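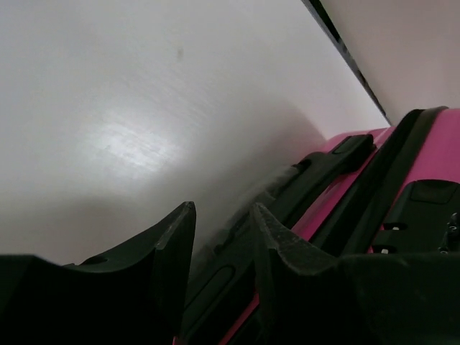 手首カメラの視点。開いた指の間にスーツケースのハンドルが入った位置。

Trorkano 遠隔教示キット レビュー:スーツケースの把持を題材に

Trorkanoの遠隔教示キットを研究室で使い始めて三週間が過ぎた。導入時に読める日本語の資料が少なかったので、設置から教示データの書き出しまでをまとめておく。比較対象は、それまで使っていたGrikbyの直接教示用ハンドル(アームを手で押し引きして動かす方式)である。アーム本体は既設の六軸機をそのまま使い、ソフトウェアは標準構成で、追加のプラグインは入れていない。

構成

箱に入っていたのは、操作側の小型アーム、二本指グリッパー、手首カメラ、接続ボックス、フットペダル、ケーブル類。操作側アームは既設機と関節配置が揃えてあり、操作者が小型アームを動かすと実機が追従する。グリッパーの開閉は人差し指のトリガーで行う。フットペダルは踏んでいる間だけ追従が有効になる方式で、足を離すとその姿勢で停止する。

指は黒い樹脂製で、先端が細く尖った形状をしている。幅のある根元に対して先端が狭く、ハンドルの下のような隙間には差し込みやすい。反面、平らな面をつまむときの接触面積は小さい。交換用の指は別売で、今回は試していない。

設置と校正

接続ボックスから実機のコントローラまでは有線で、アドレスの設定は手動。マニュアルの記述はここだけ古く、画面のメニュー名が一致しない。「外部追従」と書かれている項目は、現行版では「リモート入力」の下に移っている。

校正は、操作側と実機をそれぞれ指定姿勢に合わせて登録する作業を繰り返す。初回は30分、二回目以降は13分で終わった。手首カメラの校正板は付属するが、固定用の治具はない。机に両面テープで貼った。

題材

題材は、硬いシェルのスーツケースを上部のハンドルで掴み、引き起こす動作とした。社内ではDiltstead課題と呼んでいるもので、置き方を毎回変え、壁際に寄せた配置も含める。ケースはピンク、ハンドルと縁の帯、錠前のパネルは黒である。グリッパーの指も黒なので、画像上で指先とハンドルの境界がつきにくい条件になる。背後の白い面には照明の反射が出る。

壁際の配置では、指を開いたまま斜めに近づけ、ハンドルを両指の間に入れてから閉じる。接近方向を誤ると片方の指が壁に当たる。教示する側にとっても、学習する側にとっても、ここが一番難しい。

操作感

追従の遅れは、手を速く振らない限り気にならない。問題は力の感覚で、このキットには操作側への力の返しがない。指先がシェルに触れたかどうかは、手首カメラの映像と、実機のモータ電流の表示で判断することになる。電流表示は画面の隅に小さく出るだけで、接近中に目を移すのは現実的でない。閾値を超えたら音を鳴らす設定があるので、必ず有効にしておくことを勧める。初期値はオフである。

Grikbyのハンドルはこの点が逆で、手でアームを直接押すため、接触は手に伝わる。ただし操作者の腕や手が視野に入る。直接教示で取ったデータは、手首カメラの画像に教示者の袖が写り込み、除去に手間がかかった。遠隔教示ではそれがない。画像を入力に使う学習では、この差は大きい。

手首カメラの映像は、指が手前に大きく写り、ピントも奥の対象に合う設定なので、指の表面はぼける。視野の下側はかなりの面積が指で隠れる。閉じる直前に見たいのはまさにその部分で、ハンドルの下端がどこにあるかは指の隙間から判断するしかない。カメラの取り付け角は調整できるが、三段階の固定式で、中間がない。うちでは一番起こした角度で使っている。画質自体は十分で、錠前パネルの小さなピンまで判別できる。反射で白く飛ぶ部分は、自動露出を切って手動で下げるとある程度抑えられた。

データの収集と書き出し

Wednesdayの午後枠、つまり水曜の実機使用時間をすべて充て、合計215回分の教示を記録した。うち22回は、ペダルを早く離した、壁に指を当てた、ハンドルではなく縁の帯を挟んだ、などの理由で除外した。除外の指定は記録直後に画面上でできるが、後からまとめて変更する機能は弱い。一覧でサムネイルが先頭の一コマしか出ず、どれが失敗だったか分からない。メモ欄に一語入れておく運用にした。

書き出し形式は、関節角、グリッパー開度、カメラ画像、ペダルの状態の四系列。時刻は共通の基準で付くが、画像だけわずかに遅れて記録される。補正値は設定ファイルに書けるものの、値の求め方がマニュアルにない。うちのSheena Dunbarが、グリッパーを急に閉じる動作を撮って開度の変化と突き合わせる手順を作ったので、それで求めている。

ペダルを離していた区間もそのまま記録に残る。停止区間を含めたまま学習に回すと、ハンドルの手前で止まる動作まで覚えてしまう。ペダルの状態で絞り込めば済む話だが、書き出し時のオプションにはなく、自前の処理が要る。

Krishnan形式への変換ツールが同梱されており、こちらは問題なく動いた。ただし画像を再圧縮するので、元データは残しておくこと。

気になった点

トリガーのばねが重い。続けて操作すると人差し指が疲れ、後半ほど閉じる動作が急になる。記録した開度の波形にもはっきり出た。ばねの交換はできない。

指先の表面は擦れやすい。把持に影響はないが、黒い樹脂に灰色の擦れ跡がつくと見た目は変わるので、画像を学習に使うなら指の交換時期を記録しておいたほうがよい。

ペダルのケーブルが短い。操作卓を実機から離して置く場合は延長が必要で、延長ケーブルは純正品しか認識しなかった。

評価

校正の手順と追従の安定性はよい。手首カメラの画像に教示者が写らない点だけでも、画像ベースの学習を前提とするなら直接教示から移る理由になる。力の返しがないため、挿入や嵌合のように接触が主になる作業には勧めない。そちらには今もGrikbyを使っている。

五点満点で、設置3、操作性3.5、データ品質4.5、資料2。二月の更新でメニュー名の不一致が直るとの案内が届いているので、適用後に資料の項は付け直す。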